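Wulov Shared Kitchen Handbook
Section 5: Empty Bottles and the Small Round Bin
Posted in September by the Multard house desk
Reading time: 5 minutes

Section 4 dealt with food waste and was, we accept, rather long. Bottles are simpler. You will need the small bin, a liner, a sink and the willingness to unscrew a cap. The procedure applies to every kitchen at Wulov, including the one on the top floor, which has asked more than once to be excused.

5.1 Before you start

Gather the empties in one spot where you can see them. The worktop will do, provided you wipe it afterwards. Window sills, stair treads and the top of the fridge are storage only in the minds of the people who leave things there.

1. Stand or lay the bottles well away from the hob.
2. Pull out anything that isn't a plastic drinks bottle. Glass goes to the crate by the back door. Cartons have their own section (Section 6) and their own difficulties.
3. Leave labels on. The sorting firm, Guerra, takes them as they come, and picking at a label with a thumbnail has never improved anyone's evening.

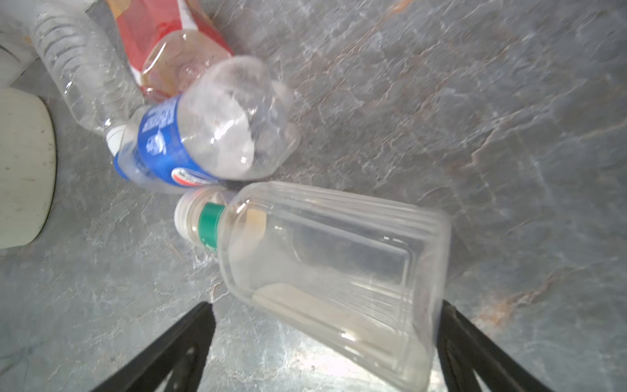
4. Check that each bottle is empty. Tip it over the sink and wait. A mouthful of cola in the bottom of a liner will find the one small hole in it.
5. Rinse anything that held milk, juice or a protein drink. Cold water is fine. Plain water bottles don't need rinsing, although every year somebody does it with great ceremony.

Note: If a bottle still has a decent amount of water in it, pour it on the herbs. If the herbs have died again, pour it down the sink.

5.2 Flattening and capping

1. Take the cap off.
2. Squeeze the middle of the bottle until it gives. Thin water bottles need one hand. The square-shouldered sort with thick sides will resist, and you may let them win.
3. Put the cap back on while the bottle is still squashed. If you leave it off, the bottle slowly breathes in and returns to its former size, usually at night and usually with a crack like a floorboard.

Caution: Do not stamp on bottles indoors. The floor of the second kitchen is directly over a bedroom. Do not stamp on a capped bottle anywhere.

Tubs, jars and other rigid containers do not go in with the bottles, even when they are clear and look as though they might be related. Wash them and put them on the shelf marked KEEP. Most turn out to be useful for rice or clothes pegs.

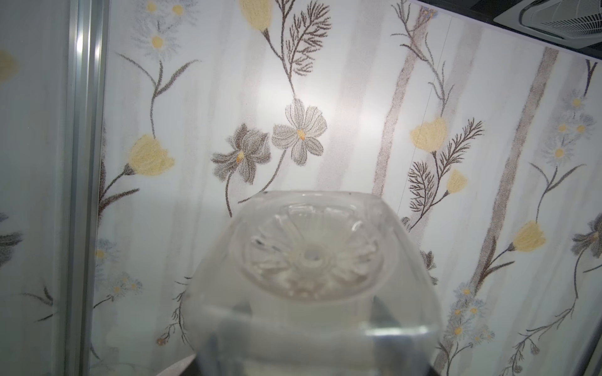 A container that stays on the KEEP shelf for 24 days without being claimed goes to the general recycling sack in the yard. This includes containers with sentimental value. If you want it, write your room number on the bottom in marker pen, where it won't annoy the rest of us.

5.3 Fitting the liner

The bin is a plain round plastic one with a slot near the rim for lifting. It belongs in the corner against the wall, out of the way of elbows.

1. Shake the liner open. Blow into it if you must.
2. Push it right down to the bottom of the bin with your fist. A liner left hovering halfway will hold two bottles and then descend all at once.
3. Fold the edges over the rim all the way round.
4. Turn the bin so that you can still get your fingers to the slot.

Note: The liners are thin. This is because they are cheap. One at a time is enough, and doubling them up only means that we run out by the middle of the month and are back to using bread bags.

5.4 Filling the bin

1. Hold the bottle over the opening and let go. Throwing from the doorway is not part of the procedure.
2. Put the big ones in first. Small bottles will slide into the gaps.
3. Stop when the bottles reach the rim. A bottle balanced on top of a full bin counts as a bottle on the floor.

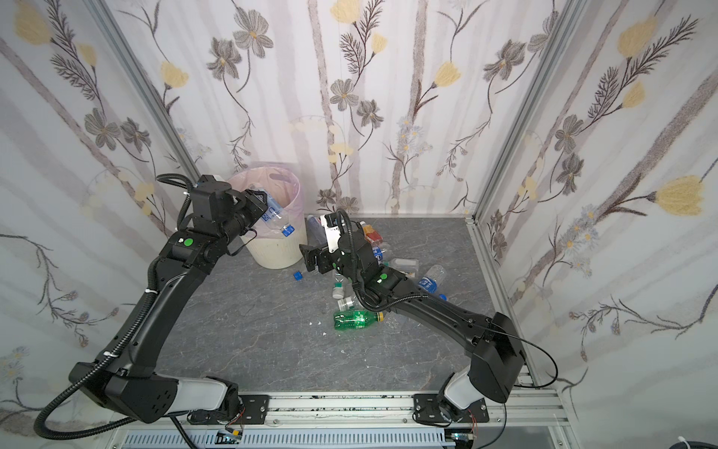
4. If several bottles are waiting, clear them in one go. Leaving the last one for the next person is a well-known local custom and we would like to see it die out.
5. Wipe the surface where the bottles were. Sticky rings come off with warm water and a little washing-up liquid. The marbled surface hides crumbs beautifully, so wipe it whether it looks dirty or not.

Caution: Keep the patterned wall dry. Splashes should be dabbed with a soft cloth. The scourer took part of a flower off the wall in the first kitchen, and the gap is all anyone looks at now.

5.5 Bottles that are still in use

A bottle with water in it is presumed to belong to someone. Leave it alone until the evening tidy, which starts at nine o'clock. After that, whoever is on the rota may empty it and bin it without a hearing.

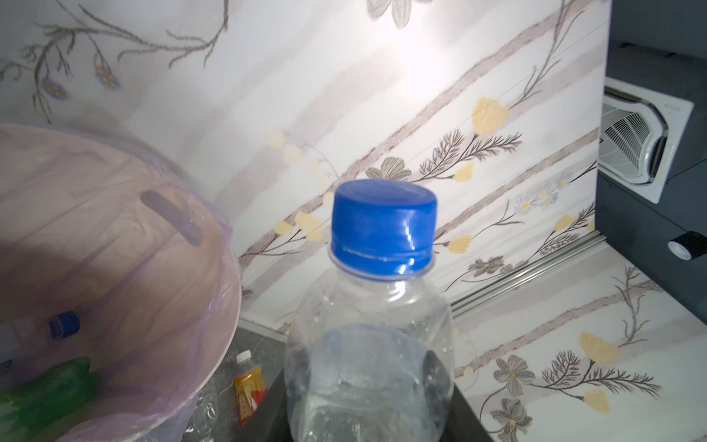
To protect a bottle you mean to finish, put it in the fridge door or take it to your room. Standing it beside the bin is taken as a statement of intent. Appeals about lost drinks may be sent to the house desk on form 317, which we keep in a drawer.

5.6 Emptying

1. Unfold the liner from the rim and gather the edges.
2. Lift it straight up. If it sticks, tilt the bin and ease the liner out.
3. Tie it loosely and carry it to the Guerra cage in the yard. Hold a hand under it on the stairs.
4. Rinse the bin if the bottom is tacky, dry it, and fit a new liner before you leave the room. The roll is in the second drawer down, behind the foil.

Note: If the cage is locked, the key is at the Multard desk until ten. After ten, keep the bag in the porch overnight, tied, and away from the bicycles.

Related sections
Section 4: Food Waste, and What Counts as Food
Section 6: Cartons
Section 7: The Fridge Door
Using the Jaltau Dishwasher Without Flooding It
Spare Liners, Cloths and Marker Pens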